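Thursday, counter station, Orska arm

Started at 8:30. Natália Arruda had the leader arm for the morning block, I took it after lunch. Plan from the Plallano sheet was two tasks, drawer and towel bar, with 135 good episodes of each by the end of the week. We are behind on the drawer and fine on the bar.

Drawer first. The task text we log is "open the drawer by its handle." Operator starts from the high pose, comes down in front of the handle, hooks or pinches it, pulls, lets go, backs off. We keep the episode if the handle is never dropped and the box doesn't slide on the counter. Natália had a lot of slides early on. She put a strip of grip mat under the box and reset the count, so the ones from before the mat are in a separate folder called drawer_nomat. Don't merge them.

Clutter was set to "high" for the whole block, so everything on the Sampaio list stays out and gets shuffled between batches. The box stays put within a batch.
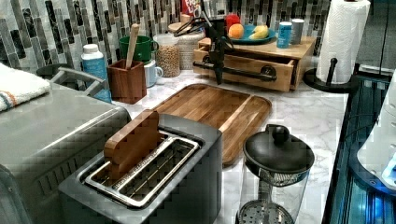 Drawer task, high clutter, gripper at the handle.

Things I noticed going through the morning recordings:

Cables. The loops at the gripper hang forward and cross whatever is behind them in the overhead view. I tied them back once and they worked loose by the second batch. Needs a proper clip. I left those episodes in, the cables will be there at test time too.

Approach is too uniform. Natália comes in from the same side nearly every time, and so do I when I'm tired. For the next batches, change the start pose every 4 episodes and write the pose number in the log. If you forget the number, leave it blank and don't guess.

Pauses. A few episodes have a long wait before the pull while the operator looks for the handle on the monitor. Trim script is set to cut anything over 40 frames without motion. It also ate the end of two good ones where the operator was holding still on purpose, so check the last second by eye before you approve.

Afternoon, towel bar. Log text is "pick up the bar by the rod and set it down on the board." This one is all about the wrist view. The finish is dark and shiny and the rod gives a hard bright line down its length that moves when the gripper moves. The depth estimate jumps whenever that line gets wide. I turned off the lamp on the window side and it got better, then turned it on again for every other batch so we have both.
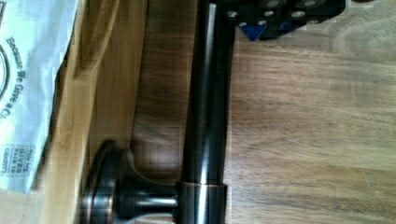

Grasps near the end of the rod twist the whole thing, with the weight of the post and rosette pulling the other end down. Those are not failures as long as it gets to the board. Mark them "twist" in the notes column. A grasp that closes on air and is redone counts as a retry, keep it, and mark where the second attempt starts. Cloltemside asked for retries specifically and we have been throwing them out, so please stop.

Totals in the log at 5:15: 449 episodes recorded across both tasks, not yet reviewed. I expect to lose a fair number of the drawer ones to the slide problem.

To do
- cable clip for the wrist
- fix the trim script so it leaves the end of an episode alone
- second drawer handle, a knob if we can find one
- ask Natália whether the gripper offset was changed before or after her first batch; the log has no entry
- copy the wrist video to the big disk, the local one is nearly full

Left the arm parked high with the brakes on. Leader arm is on the shelf, its left trigger is sticking a little again.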